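I have been playing the guitar, on and off, since I was fourteen, and for most of that time I have been changing my strings far too often. I'd like to make the case for leaving them alone a bit longer, and for thinking a good deal harder about what we put on the guitar when we do finally get round to it.

## The cult of the fresh set

When I first started going to the Thursday club in Pickering, the rule handed down to beginners was that strings lasted a month and not a day more. You bought them in a little square packet, you took the old ones off with a great deal of pinging and swearing, and for one glorious evening your guitar sounded like a harpsichord falling down a well. Everybody said how bright it was. I said how bright it was! It took me the best part of twenty years to ask myself whether I liked bright.

I don't, as a matter of fact, or at least not on an acoustic guitar played in a small room with a carpet. What I like is the sound a set makes in its third or fourth week, when the jangle has gone off the top and the notes have a bit of wood in them. There's a stretch there, and with a gentle player it can be a long stretch, when the strings are settled and hold their pitch and every note seems to arrive at the same weight. And that was exactly the moment at which I used to throw them away.
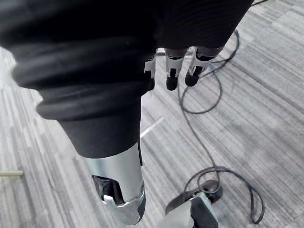
## What Dénes taught me

The man who put me right was Dénes Illés, who ran the repair bench at Collero for years and who has looked after my Vistard dreadnought since the day I bought it (second-hand, in a case that smelled of somebody's dog). I took it in one December complaining that it had gone dull, fully expecting him to sell me a new set. He tuned it, played a slow waltz on it, tuned it again and handed it back to me. "You're playing it with your arm," he said. "Play it with your hand."

I was rather cross about this all the way home. But he was right, and I've since come to believe that a lot of what we call dead strings is only tired playing. When you've had the same guitar on your knee every evening for a month you stop listening to it, and you start hitting it harder in the hope that something will happen. New strings wake you up because they're different. So does a change of pick, or a capo at the second fret, or a week off, and those cost a good deal less.

I don't want to overstate this. Strings do wear out. They go flat against themselves, so that the open note is in tune and the twelfth fret isn't, and no amount of hand or arm will cure it. If you have the sort of fingers that turn a plain third rough in a fortnight, you have my sympathy, and you should change your strings as often as you please. Ermanno Bassi, who plays the loveliest fingerstyle I know in our part of the world, goes through them like tea bags and can't help it. But Ermanno also wipes every string down after every tune, a habit I'd recommend to anybody, and he says himself that he'd keep a set on for half a year if his skin would let him.

## Heavier, and lower, and slower

My second grumble is about gauge. Somewhere along the way we all agreed that light strings were the sensible choice, and beginners are sold the very lightest on the grounds that their fingers hurt. Their fingers do hurt, poor things, mine certainly did, but in my experience the trouble is nearly always the nut. A nut cut too high makes any string feel like fencing wire at the first fret, and a beginner lives at the first fret. Get the nut seen to and you can put a proper medium set on most guitars that were built for it, tune the whole thing down a half step if you like, and find a voice in there that you'd never have guessed at.

I did this with the Vistard after Dénes told me off. He checked the bracing first, and please do have somebody check, as some older instruments really won't stand the extra pull. Then on went the mediums, down came the tuning, and for nearly a week I thought I'd ruined it. Everything felt slow. I couldn't do any of my little runs. By the second week I'd noticed that I didn't miss the little runs, and my wife had noticed too, and said so, with what I thought was unnecessary feeling.

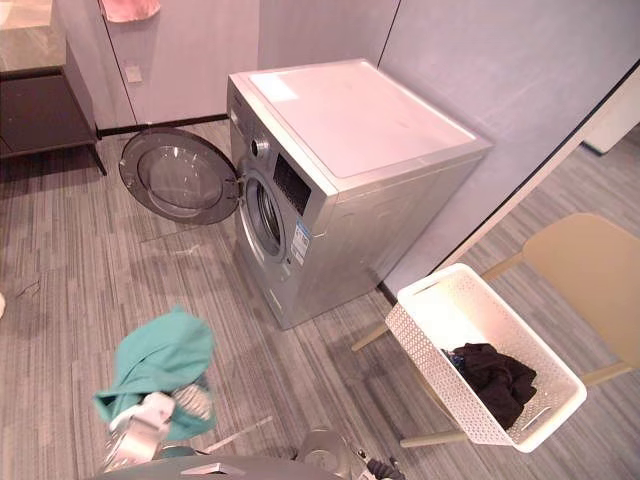 **Do coated strings change any of this?**

They last longer before they go rough, so they suit people with Ermanno's sort of hands very well, but to my ear they begin life already a little softened and then stay just as they are. I miss the slow settling. If you like the sound on the first night you'll probably be happy with them for months.

I tried a coated set from Pernance all through one winter and had nothing to complain of, apart from a slight slipperiness on the wound strings that made my slides quieter than I wanted. Plenty of players would call that an improvement. I gave the spare packet to a lad at the club who plays with a band and needs his guitar to sound the same every weekend, and he's been very pleased with it.

What I'd ask of anyone reading, if you've got this far, is to let the next set go a fortnight past the day you'd normally change it. Wipe it down, tune it carefully, and play something slow that you know well enough not to watch your fingers. If it still sounds dull to you then, by all means get the cutters out. Mine have been on since before Easter and I'm playing them again tonight.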